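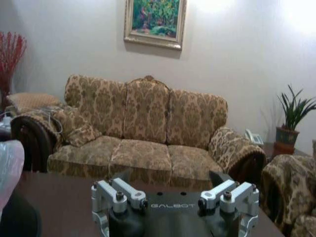 The sofa and the long table in our sitting room in Pramlow.

We took the flat with its furniture, and for the first month I was afraid to sit down. The sofa has an olive damask pattern on a beige and gold ground, three seats, and rolled arms. My mother would call it a sofa for guests. Now it is simply where I drink tea, but I still keep the room in order, and most of that work is the table.

The wood is dark and polished so well that it shows everything. A sweet wrapper which I would not notice on a kitchen worktop looks enormous on it. Red foil is the worst, it shines twice, once by itself and once in the lacquer. Crumpled tissues come second.
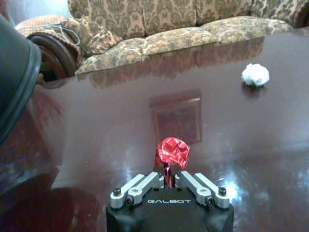 My evening order

I begin with the rubbish and only later take the cloth. A bin in the corner did not work for us – people put their wrappers on the table anyway. So the bin comes to the table. I use a dark one with a white bag, folded well over the rim so that it does not slip inside. When it is tilted near the table end, small papers go in without bending down to the carpet.

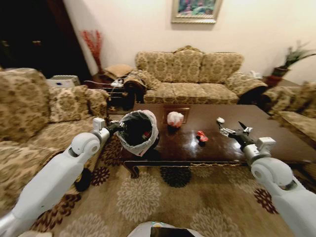 What I use for the polish

A soft dry cloth, and 2 drops of oil once in April and once in autumn. In Testomden I paid 200 for a special cream and it left grey lines, so I gave it away. For the sofa I have only a brush. If you know how to clean old damask at home, please write to me in the comments.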